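그리퍼로 바나나 껍질 치우기: 탁상 정리 작업의 설정과 평가 방법

작성일: 2021년 7월 12일

식탁 위에 남은 바나나 껍질을 집어 음식물 통에 넣는 작업은 가정용 로봇의 현재 수준을 가늠하기에 적당한 시험 항목이다. 컵이나 블록은 형상이 고정되어 있어 파지 자세를 미리 계산할 수 있지만, 껍질은 놓일 때마다 모양이 달라지고 손가락이 닿는 순간 다시 변형된다. 이 글에서는 평행 그리퍼와 손목 카메라를 사용하는 구성을 기준으로 준비, 파지, 이송, 평가 순서로 설명한다. 제어에는 Vaher, 시연 기록에는 Cuser를 사용했다. 다른 도구를 쓰더라도 절차는 같다.

1. 준비

필요한 것은 다음과 같다.
평행 그리퍼가 장착된 로봇 팔
손목 카메라
무광 밝은색 상판
입구가 넓은 통
바나나 껍질 또는 같은 크기의 연질 모형

상판은 단색으로 한다. 무늬가 있는 상판에서는 껍질 윤곽 분할이 불안정해진다. 조명은 한쪽에서만 비추지 말고 확산판을 거치게 한다. 껍질 옆에 생기는 그림자가 진하면 분할 마스크에 그림자 영역이 포함되어 파지점이 바깥으로 밀린다.

작업 시작 전에 그리퍼를 완전히 열고 닫아 영점을 확인한다. 손가락 끝에 과육이 남아 있으면 닫힘 위치가 어긋나므로 닦아낸 뒤 다시 측정한다.

2. 파지점 선택

껍질 전체의 중심을 파지점으로 잡으면 실패가 많다. 펼쳐진 껍질의 중심은 빈 공간이거나 한 겹뿐인 경우가 있다. 깊이 영상에서 겹이 모인 부분을 찾고, 그 주름 방향과 직각이 되도록 손가락을 배치한다. 넓은 갈래 하나만 집으면 들어 올리는 도중에 찢어지거나 나머지 갈래가 상판에 끌린다.

접근 높이는 상판에서 2 mm 위로 제한한다. 이보다 높으면 아래쪽 겹이 빠지고, 낮추면 손가락 끝이 상판을 긁는다. 손가락이 껍질 양쪽에 놓인 것을 확인한 다음 닫기 명령을 보낸다. 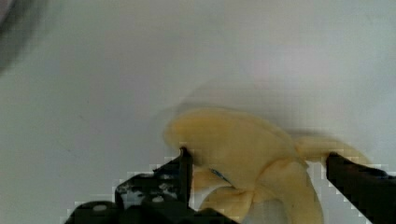 그림 1. 껍질 양쪽에 위치한 그리퍼 손가락. 왼쪽 손가락 끝이 위쪽 갈래의 밑면에 닿아 있다.

손목 카메라 영상에서는 손가락이 껍질의 일부를 가린다. 아래쪽 겹의 위치를 이 영상만으로 판단하지 말고, 접근 전에 높은 위치에서 찍은 영상과 비교한다. 갈래가 빠르게 움직이면 가장자리가 번져 보이므로 분할 결과를 갱신하기 전에 팔을 잠시 정지시킨다.

색상 임계값으로 껍질을 구분하는 경우에는 표면의 작은 이물도 고려해야 한다. 그림 1의 파란 자국 같은 부분은 노란색 마스크에서 구멍으로 남는다. 형태학적 닫힘 연산으로 메우되 커널을 지나치게 키우면 갈래 사이의 상판까지 채워진다.

3. 닫기와 들어 올리기

닫기는 위치 제어가 아닌 전류 제한 방식으로 한다. 연질 물체는 닫힘 폭으로 파지 여부를 알기 어렵다. 전류가 설정값에 도달하면 2초 동안 유지하고 전류가 떨어지는지 본다. 떨어졌다면 껍질이 미끄러졌거나 눌려 얇아진 상태이므로 한 번 더 조인다.

상승은 두 단계로 나눈다. 먼저 손가락 길이만큼만 올린 뒤 정지하여 늘어진 갈래를 확인하고, 그다음 이송 높이로 올린다. 이송 높이는 통 입구가 아니라 늘어진 갈래의 끝을 기준으로 계산한다.

4. 투입

통 중앙 위에서 그리퍼를 연다. 안쪽 면이 손가락에 붙어 떨어지지 않는 일이 잦다. 연 상태에서 손목을 좌우로 짧게 회전시키고, 손목 영상에 노란색 영역이 남아 있으면 반복한다. 통 가장자리에 문질러 떼어내는 동작은 통이 밀리므로 권하지 않는다.

5. 평가

성공 기준은 껍질 전체가 통 안에 있고 상판에 조각이 남지 않은 상태로 정한다. 집기 성공률만 기록하면 이송 중 낙하와 손가락 부착이 누락된다. Cuser에는 접근, 파지, 상승, 투입을 별도 항목으로 저장한다.

학습 기반 제어기를 쓴다면 시연은 약 1,000회를 권장한다. Humex에서 제공하는 기본 정책은 단단한 물체 위주로 학습되어 껍질에는 추가 시연이 필요했다. Adness 손가락 패드를 부착하면 미끄러짐은 줄었으나 투입 단계의 부착이 늘었다.

6. 현재의 한계

껍질 하나가 정해진 상판에 놓인 조건이라면 이 작업은 자동화할 수 있다. 그러나 접시와 휴지가 섞인 실제 식탁에서는 무엇을 버릴지 판단하는 단계가 먼저 필요하며, 위 절차에는 포함되어 있지 않다. 속도도 사람 손에 크게 못 미친다. 끈적해진 상판을 닦는 작업은 힘 제어 조건이 달라 별도로 구성해야 한다. 해당 설정은 8월에 게시할 다음 글에서 다룬다.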